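I ran my first 10K since having the baby last month, and I'm still grinning about it! Okay, I walked a bit of the hill at Judar (who puts a hill that close to the end?) but I got round, and I got a banana.

Training was patchy. The plan said five runs a week and I managed two on a good one, mostly pushing the buggy round the park at 6 in the morning with a flask wedged under the hood. My mate Chukwuemeka Omoregie came along for the longer ones and talked the whole way, bless him - I couldn't answer, but it did make the time go.

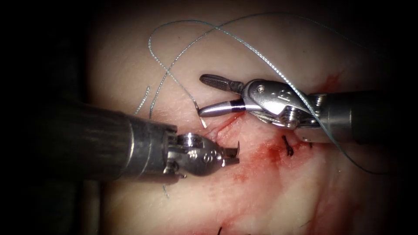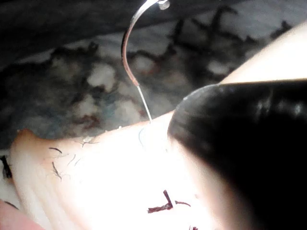
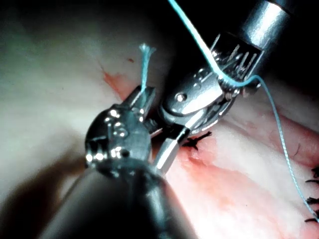 *Surgical instruments and tissue, close up.*

Kit-wise, I wore my old Larkell leggings and a new Zekden top, which rubbed under the arms by the second mile. Should have tried it out first, I know, I know. The shoes were great though, and they've still got plenty of life left in them.

The crowd along the seafront was lovely. A little girl was handing out jelly babies and I took two, then felt guilty and said thank you about four times.

I've put my name down for the Figueroa half in September. Long runs start again this weekend, if anyone fancies a slow plod with a lot of stopping for snacks!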